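Thread about my wardrobe robot, part five. For new people: I am building a small lift that lives inside a wardrobe and brings the hanging rail down to my mother, who can't raise her arms above the shoulder anymore. Its name is Stumik.

In July I had only a motor on a board and a string. Now there is a controller, two limit switches and a belt. The motor is from an old Lemel printer, the controller is an Ellow board I bought second hand.

The weight is the hard part. Winter coats are heavier than I believed. The motor can hold up to 8 kilos before it begins to skip steps. I tested with bags of rice on my kitchen scale.

One full travel of the rail is 3,610 steps. I wrote this number on the wall of the workshop with pencil, so please don't paint there.

Today is cabinet work at Quách, our shared workshop. White wardrobe, two doors, the ordinary hanging rail. I want to keep the cabinet as normal as possible, so if my robot dies, my mother still has a wardrobe.
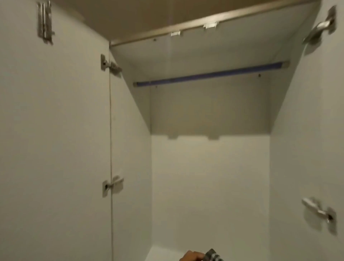
Nga Hà replied that I should put the motor low and run the belt up, or the top panel will hum like a guitar each time it moves. She also asked why I don't use a counterweight.

Good questions, thank you. The motor will go low, I changed the drawing this morning. The counterweight I tried in cardboard and it took too much room from the clothes. Maybe a spring, later.

About screws: short ones only in the side walls. I checked the length three times against a piece of scrap, and I am still a little afraid.

Software is simple. One button down, one button up, and it stops when you release. I set 200 steps for the slow part at each end, so the hangers don't swing too much.

Still open: where to put the buttons. My mother wants them outside, by the door. I want them inside, so the grandchildren don't play elevator. If someone has solved this in a nice way, please write me.

Nhung Kim, 25 Nov 2024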